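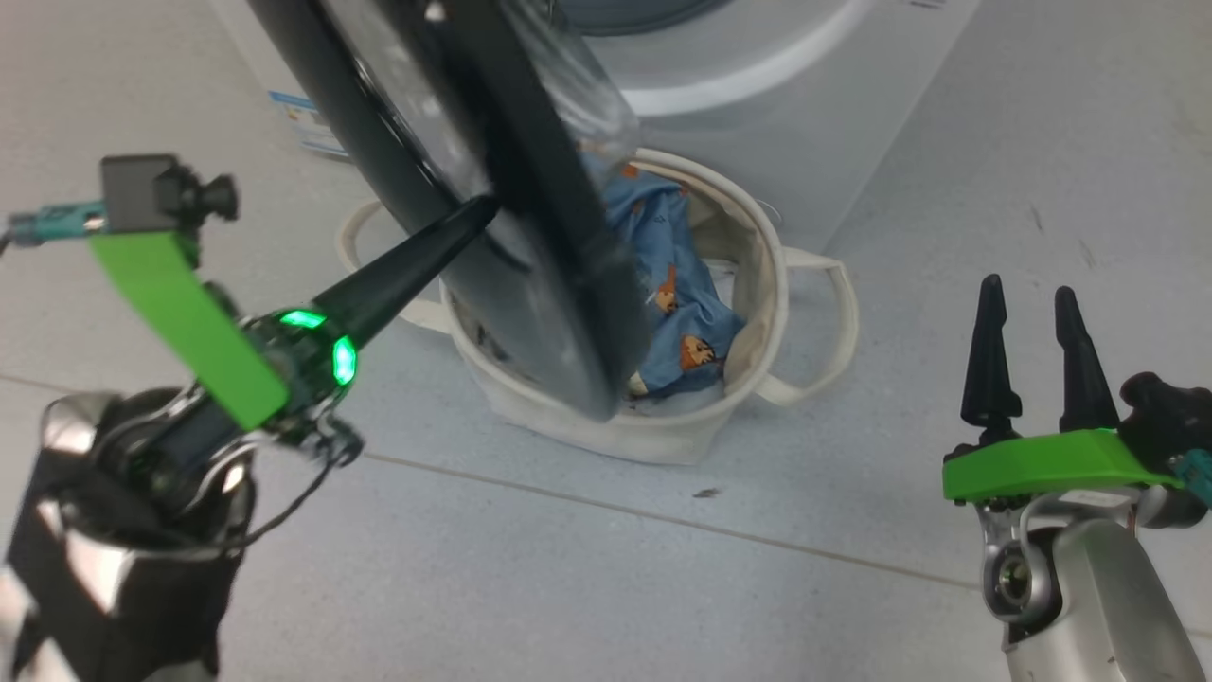 I finally got to walk through the Tralance house, and if you've been reading me since season one you know I have been insufferable about getting on this tour. They only run it in October, in the gap between the finale and the rebuild, and the groups are tiny (10 of us, plus the guide). I went in wanting to see the pool and the beach hut thing where they cry at night, and of course the part I kept coming back to was the laundry corner, with the round cream fabric basket sitting on the floor. If you watched the finale week you'll know why! The entire sock fight took place over a basket. I stood there grinning like an idiot.

So, back to the start. Gokwood Studios is on the far side of Mirport, past the ferry terminal, and the bus drops you at a gate with no sign on it at all. I walked by it twice. Check-in was at 10, you hand over your bag, they put a sticker over your phone lens for the first part, and then you wait in a room with old cast posters and pretty bad coffee. Two women from my group had come as their favorite couple, matching robes and everything, and I will admit I was jealous.

Our guide was Boonmee Phuthong, and he was wonderful. He worked on the camera side for the first two seasons and he answered everything, even the guy who kept asking about voting. There are 60 cameras in the house, he told us, and most of them sit behind mirrors. Once you know that you can't stop waving at mirrors. He let us go in behind the bedroom wall, down a black hallway with carpet on the floor AND on the walls so the contestants can't hear anyone walking. It smells like a wet dog back there. You have to whisper the whole way and I got told off once.
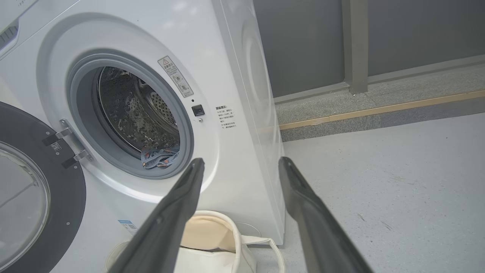
Washer with the door wide open, laundry corner.

The house itself is so much smaller than it looks on TV. The kitchen island, where the whole cast somehow lines up for the morning text, is maybe as long as my couch. The beds are nice though, and the dressing room has the best lighting I have ever stood in. I asked about the daybed from the Isah Beach episodes and it's gone -- they sold it for charity after season two, which broke my heart a little. The fire pit is gas, with a little valve hidden behind a plant. And the pool is freezing. We were allowed to put a hand in.

I asked Boonmee if the contestants really do all their own chores, and he said yes, every bit of it, there's a chore chart and the producers love the chore chart. More breakups have started over dishes than over new arrivals, according to him. 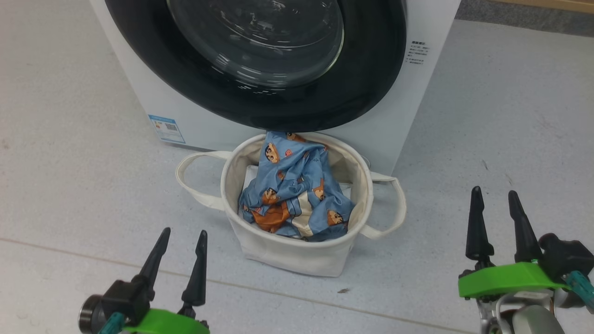

He also said the cast get no clocks, so people start guessing the time from when the meals show up, and by week three they're usually way off. I believe it. The whole visit ran 135 minutes and I would have sworn it was half that.

We finished up in the reunion studio, where you can sit on the actual sofa and have someone take your picture. The line was slow and the cushions are hard as a board. There's a gift shop after that, and I bought the water bottle with my name on it like everybody does. They spelled it wrong, and I'm keeping it.

Couple of things if you're going: wear flat shoes, because the back hallway has cables all over it, and eat first. The cafe was closed when we came out and the nearest food is back at the ferry terminal. Tickets for next year aren't up yet, I checked this morning.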